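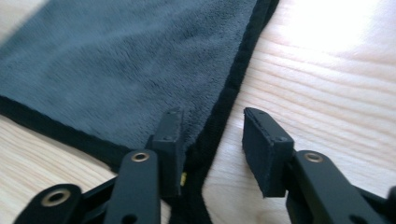
La Fundación Jikside, a través de su Área de Patrimonio Textil, convoca a personas interesadas en participar en el programa de residencias de investigación y documentación «Telas de casa», dedicado al estudio de los tejidos de uso doméstico producidos y empleados entre 1950 y 1990. La convocatoria se rige por las bases que figuran a continuación, aprobadas por la dirección de la entidad el 20/01/2023.

## 1. Objeto de la convocatoria

El programa tiene por objeto la selección de siete participantes que desarrollarán, en régimen de residencia, un trabajo individual de investigación sobre la ropa de hogar: mantelería, lencería de cama, toallas, paños de cocina, fundas, visillos y otras piezas de uso cotidiano. Quedan excluidos del ámbito de la convocatoria la indumentaria, la tapicería de automóvil y los textiles litúrgicos, que son objeto de otras líneas de trabajo de la Fundación.

La colección de referencia consta de 1548 piezas inventariadas, procedentes en su mayor parte del legado de la antigua fábrica Michalík y de donaciones particulares recibidas con posterioridad. Una parte considerable de los fondos carece todavía de ficha técnica completa. Los trabajos seleccionados contribuirán a su catalogación, sin que ello suponga la asunción por los participantes de las tareas ordinarias del personal técnico.

## 2. Líneas de trabajo

Las propuestas deberán adscribirse a una de las líneas siguientes:

- **Técnica y materiales.** Identificación de fibras, ligamentos, acabados y remates; estudio de la evolución de los ribetes y dobladillos industriales; comparación entre piezas de algodón, lino y mezclas sintéticas.
- **Usos y cuidados.** Hábitos de lavado, planchado, zurcido y almacenamiento en el hogar, con especial atención a los manuales de economía doméstica y a las instrucciones de los fabricantes.
- **Comercio y distribución.** Catálogos de venta por correo, muestrarios de viajante, tarifas y correspondencia comercial. El archivo conserva los muestrarios de la casa Kevex, aún sin estudiar.
- **Memoria oral.** Entrevistas con antiguas trabajadoras y trabajadores del sector, así como con familias donantes.

Se admitirán propuestas que combinen dos líneas, siempre que se indique cuál de ellas tiene carácter principal. La Comisión podrá proponer a la persona solicitante el cambio de adscripción cuando lo estime conveniente para el desarrollo del proyecto.

## 3. Requisitos de las personas solicitantes

Podrán concurrir las personas físicas mayores de edad, de cualquier nacionalidad, que reúnan al menos una de las condiciones siguientes:

1. Estar en posesión de un título universitario en historia, historia del arte, antropología, conservación y restauración, ingeniería textil o disciplina afín.
2. Acreditar experiencia profesional en la confección, el comercio o la conservación de textiles. La experiencia podrá justificarse mediante certificado de empresa, vida laboral o declaración razonada acompañada de documentos.
3. Haber publicado o expuesto trabajos relacionados con la materia de la convocatoria.

Se requiere un conocimiento del español suficiente para la redacción de la memoria final. El conocimiento del checo, del eslovaco o del húngaro se considerará mérito – no requisito – dado que parte de la documentación de la fábrica Michalík está escrita en esas lenguas y solo se ha traducido parcialmente.

No podrán concurrir quienes hayan disfrutado de una residencia de la Fundación en las dos ediciones anteriores, ni quienes mantengan con ella una relación laboral en la fecha de presentación de la solicitud.

## 4. Duración, sede y régimen de dedicación

Las residencias darán comienzo en septiembre y tendrán una duración de 36 semanas. Se desarrollarán en la sede de la Casa Merthorpe, donde se encuentran el depósito, la biblioteca y la sala de consulta. Cada participante dispondrá de puesto de trabajo propio y acceso a los fondos en el horario general del centro, de lunes a viernes.

Se exige una presencia mínima de tres jornadas semanales en la sede. Los desplazamientos para la realización de entrevistas o la consulta de otros archivos se computarán como presencia, previa comunicación a la coordinación del programa.

La manipulación de piezas se ajustará en todo caso al protocolo de conservación. Antes de acceder al depósito, los participantes deberán completar una sesión de formación obligatoria impartida por Irén Kelemen, responsable de conservación. No está permitido el traslado de piezas fuera de la sala de consulta, ni su lavado, planchado o desdoblado sin autorización escrita.

## 5. Dotación

La Fundación abonará a cada participante una ayuda mensual, cuya cuantía se detalla en el anexo económico disponible en la secretaría del programa. Dicha ayuda está sujeta a las retenciones que legalmente correspondan. Se cubrirán asimismo:

- el seguro de accidentes durante el periodo de residencia;
- un viaje de ida y vuelta desde el lugar de residencia habitual;
- los gastos de reproducción de documentos, hasta el límite fijado en el anexo;
- el alojamiento en habitación individual, si la persona seleccionada lo solicita en el formulario de inscripción.

La ayuda es compatible con otros ingresos, salvo que procedan de una beca concedida para el mismo proyecto.

## 6. Documentación y presentación de solicitudes

Las solicitudes se presentarán en un único archivo PDF, por correo electrónico o en el registro de la sede, e incluirán:

- formulario de inscripción cumplimentado y firmado;
- copia del documento de identidad o pasaporte;
- currículum, con una extensión máxima de tres páginas;
- propuesta de investigación, con una extensión máxima de cinco páginas, bibliografía aparte;
- calendario de trabajo previsto;
- relación de las piezas o series documentales que se desea consultar, en la medida en que se conozcan.

No se requieren cartas de recomendación y, en caso de enviarse, no serán tenidas en cuenta. El inventario resumido de la colección puede solicitarse a la secretaría en cualquier momento del plazo.

El plazo de presentación finalizará a los 36 días naturales de la aprobación de estas bases. Las solicitudes incompletas podrán subsanarse dentro de los siete días siguientes al requerimiento; transcurrido ese término, se entenderán desistidas.

## 7. Comisión de selección y criterios de valoración

La Comisión de selección estará integrada por Vojtěch Šindelář, director del Área de Patrimonio Textil, que actuará como presidente; Kristýna Jurčo, historiadora; Vlastimil Ševčík, en representación del archivo Michalík; e Irén Kelemen, responsable de conservación. Actuará como secretario, con voz y sin voto, Čestmír Doležal.

Las solicitudes se valorarán sobre un máximo de cien puntos, conforme a la distribución siguiente:

| Criterio | Puntuación máxima |
|---|---|
| Interés y originalidad de la propuesta | 40 |
| Viabilidad y calendario | 25 |
| Trayectoria de la persona solicitante | 20 |
| Relación con los fondos de la colección | 15 |

Las candidaturas preseleccionadas serán convocadas a una entrevista, presencial o por videoconferencia. En caso de empate prevalecerá la puntuación obtenida en el primer criterio. La Comisión podrá declarar desierta alguna de las plazas y establecerá una lista de suplentes por orden de puntuación.

En la edición anterior se recibieron 97 solicitudes. La resolución se comunicará por escrito a todas las personas concurrentes, con indicación de la puntuación obtenida en cada apartado.

## 8. Obligaciones y difusión de resultados

Los participantes se comprometen a entregar un informe intermedio y una memoria final, a intervenir en una jornada pública organizada por la Fundación y a mencionar el programa en las publicaciones que se deriven de su trabajo. Los derechos de autor corresponderán a los participantes; la Fundación se reserva el derecho no exclusivo de publicar las memorias en su repositorio.

Las grabaciones de entrevistas se depositarán en el archivo junto con el consentimiento firmado de las personas entrevistadas. El incumplimiento de estas obligaciones podrá dar lugar a la suspensión de la ayuda – previa audiencia de la persona interesada – y, en su caso, al reintegro de las cantidades percibidas.

## 9. Protección de datos y consultas

Los datos personales facilitados se tratarán exclusivamente para la gestión de la convocatoria. La documentación de las candidaturas no seleccionadas se destruirá una vez concluido el plazo de reclamaciones.

Las consultas sobre estas bases se dirigirán por escrito a la secretaría del programa «Telas de casa», Casa Merthorpe, a la atención de Čestmír Doležal. No se atenderán consultas telefónicas relativas al estado de las solicitudes.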